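Kitchen tips: when the robot arm squashes the bread

I love having a small arm on the counter, and I want you to love yours too, so let's talk about the thing that went wrong in January. My Stovier closed on a slice of sandwich bread, didn't stop, and kept squeezing until it threw fault 28. The slice came out shaped like a bow tie!

The culprit was the grip limit. I'd set it to 81 for a jar lid the night before and never put it back (bread is happy way, way lower).

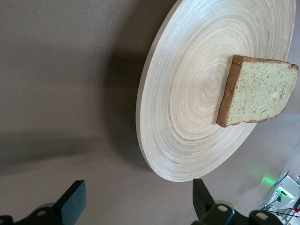 Can I pull the food out while the fingers are still closed?

Hit the stop button first, wait for the motor to go quiet, and then open the fingers from the menu. Keep your hands out of the gap until they've stopped moving.

A few more things that have helped me:

Save a separate grip setting for soft food and give it a name you'll recognize half asleep.

Wipe crumbs off the finger pads after every session. Mine had a crust of them packed into the corner, and the grip readings went all over the place.

Try one slice at slow speed before you let it loose on a whole loaf.

Keep the power switch where you can reach it without leaning over the arm. I moved mine that same evening, and wow, what a difference!

Honeylyn Mangubat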